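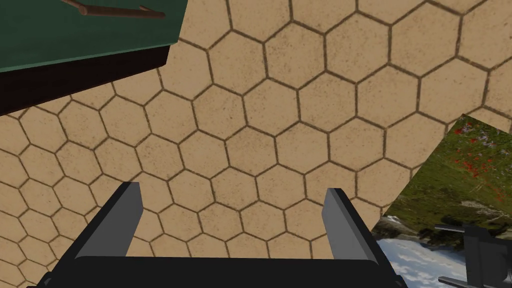
**Rehearsal-room automation** is the practice of having a workplace robot attempt its duties in a computer-rendered room before it is trusted with a real one. It is best known from Barwood, a furnishings depot where 32 people used to sort, shelve and tidy by hand, and where 26 still do, though several of them would now struggle to describe their jobs at a family dinner.

## Background

Barwood adopted the method in April, after its supplier, Gornolix, pointed out that virtual cabinets are cheap to dent. The simulated rooms are built in a program called Cateo. Decor is assigned more or less at random, so that the robot doesn't grow attached to one wallpaper. Staff regard the results as evidence that no one in software has ever bought a rug.

## The work

A typical exercise involves a two-armed robot and some household clutter. The robot must pick things up, put them down, and leave the furniture where it was. An operator reviews each attempt and marks it as passed, failed or "see me," a category the depot added without asking Gornolix.

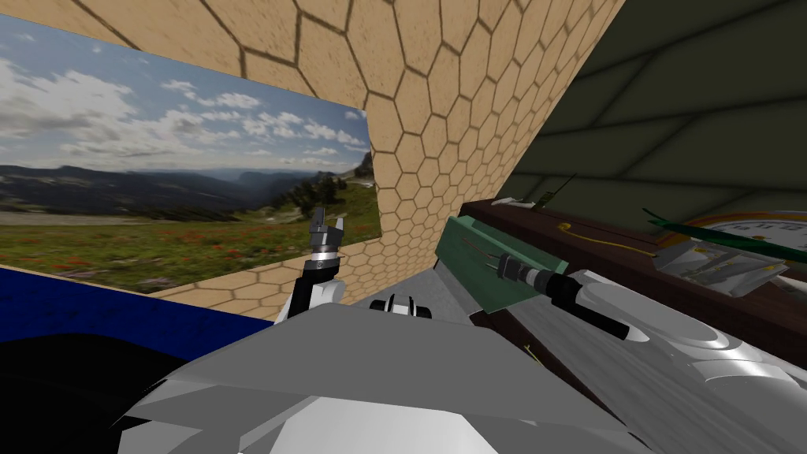 *A two-armed robot in a Cateo room, its right gripper against a green board on top of a cabinet.*

Roughly 300 attempts are reviewed per shift.

## Effects on staff

The lifting has mostly gone, and so have the sore backs, replaced in part by sore necks. Former shelvers make good reviewers, as they know what a badly placed board is about to do. Their pay rose by one grade after 2 rounds of talks. The six who left took transfers to the Galang site, where boxes are still carried by people and the radio is reportedly better.

Complaints center on boredom. Reviewers may not skip ahead, even when a gripper spends most of a minute considering a piece of string. Job titles are also disputed: management prefers "automation associate," while the door of the review room says "Babysitting."

## See also

- Remote operation
- Warehouse robot
- Wallpaper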